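Heat Loss from Shallow Enamel Dishes During Table Service
Anil Kulkarni, Menley College, Food Technology II, May 2023
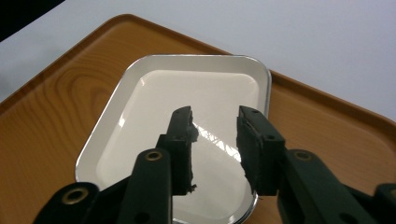

The project compared how quickly a cooked rice pudding cools in enamel and in stoneware when it is served at room temperature. Each dish was filled to the same depth and heated to 60 °C, then left uncovered for 31 minutes.

Method
Core temperature was logged with a Noltine probe at the center of the dish. Nine runs were made per material. Draft was limited by closing the lab vents.

Results
Enamel lost a mean of 18 °C over the period. Stoneware lost nearly a third less – most of the difference appeared early in the run. Surface skin formed in every enamel run, and its effect on evaporation was not measured.

Limitations
Wall thickness differed between the two materials. Preheating the empty dishes was left out of the plan and should be tested next.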